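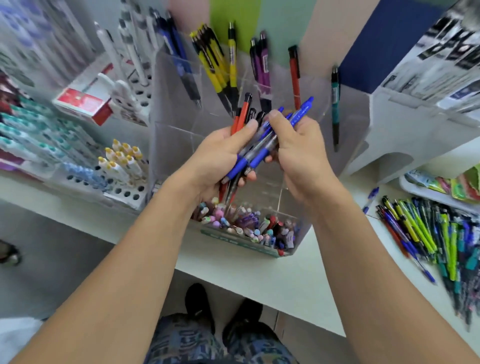

Where Do People in Koltham Buy Their Pens? A report on small shops and the high street

Submitted 23/09/2016

When our group first sat down to choose a subject, we went round in circles for quite a while (bus fares, school dinners, the old cinema) before we settled on something all of us use every day and hardly ever think about, namely stationery, and where people in our town go to get it.

We gave out 500 paper questionnaires in Koltham and the nearby village of Tuderwood, and we were really pleased to get 225 back! We had asked for them by the end of January, but we let the late ones in too. There were 20 questions, which with hindsight was too many, as a good few people gave up on the second page.

Most of those who answered said they still bought pens and paper in a shop, mainly so they could try them first. Older people in Tuderwood often mentioned having a chat at the till. Price came up much less than we had expected, although parents did bring it up when they wrote about the start of term.

The weak point of our survey is that we left the forms in shops and at the library, so people who only buy online were probably missed. If we did it again we would ask at the station as well.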